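4/11/18
Gurkus hand tool / Felley replay, downward jump

Picking up from the stop on the Felley. Short version for anyone reading this before they power the arm: do not replay anything from the bedroom set until the bit at the bottom of this entry is sorted out. I have put tape over the start button. Please leave the tape.

What happened. Replayed take 749 (cloth fold, Gurkus tool, one hand) on the Felley over the foam table. Approach fine, first close fine. Going into the second close the wrist dropped more than 9 mm in what the log says is a single step, fingers went into the foam, force limit tripped, arm stopped. Foam has a dent and the left pad has come away from its backing at one corner. No one was inside the line. I was at the desk with my hand near the stop and I did not get to it first. The force limit did. I don't like that, and I'd like it written down that I don't like it.

Ran it again with the table lowered and the speed turned right down. Same drop, same place. So that is two replays, both bad, and it's in the data. I had half hoped it was the arm.

The explanation going round is that Lestora lost its tracking because the cloth is black and there was nothing to hold on to. This was said within a minute of the stop and has been repeated since as if someone had checked it. As far as I can find, no one has. The Lestora quality flag stays green right through the jump. If the tracker was lost it did not know it was lost, and that is a worse problem than dark cloth.

Things I looked at:

Raw pose before smoothing. Drop is there. It is sharper, if anything. Smoothing is off the hook.

Clock. Pose stream and finger width stream are meant to share a clock. They start together. By the second close the width is behind the pose, going by eye on the plot. Can't put a figure on it yet, and I'm not going to guess one here so that it can end up on a slide.

Finger width. Reads closed while the pose says the hand is still moving down. Either the person closed early or the streams have come apart. See clock.

Fang fingers (the newer pads). Somebody suggested flex in the pads. Pads flex, sure, but the pose comes from the camera and the camera is not on the pads. I don't see how this gets you a wrist jump. Crossed off.

Screws on the finger arms. Checked all of them on the Gurkus on my bench. All tight. That says nothing about whether they were tight when the take was made, and I have no record either way. We should have one. There's a tick box for it on the sheet and it is ticked on every sheet, including the ones for the tool that was in pieces in December.

What bothers me most is that the replay code accepts the jump. Whatever the cause turns out to be, a step that size should never reach the arm. There is a step limit in the Felley setup file. I found it commented out, with a note saying it "made the folds jerky." I'd say it was the takes that were jerky. Put it back in. Tried 749 on the dry run with the limit on and it refuses at the drop, with a clear message. Fine. That's the behavior I want, and it could have been there all along.

I have not tested the limit with the arm live. A dry run that refuses is a long way short of an arm that refuses, and I'm not signing it off on that.

Left to do:
- glue the pad, or swap it if the backing is torn
- limit test with live arm, slow, nothing on the table
- plot pose against width for a few more takes and see if the gap grows with length
- ask Lestora support what the green flag is supposed to mean. I asked before and got a link to the page I had already read
- find who has the other Gurkus and look at the mount

Back to the black cloth, then, as it will come up again. The idea needs a view with nothing in it for Lestora to track, and I can't square that with the room. The garment between the fingers is black, granted, probably dark pants, and it lies in two long bands across the bed. But the comforter it's lying on is light blue with white polka dots all over it, there's a printed pillowcase at the head, and patterned curtains on the wall behind. If the tracker has trouble in there I would look harder at dots that all look alike, where it could slip from one to the next and stay perfectly happy about it. That would fit a green flag. It would also fit a clean jump better than it fits slow drift. I don't believe this one yet either. It can be tested: same fold, same black cloth, plain sheet under it, then again on the dots, and look at the raw pose before anybody says anything. Until then the cause on the fault sheet stays "unknown" and I'd ask people not to fill it in for me.
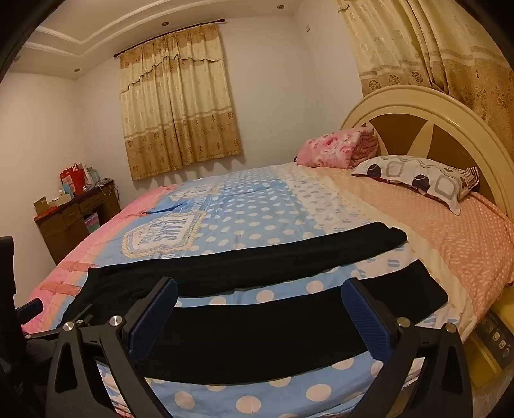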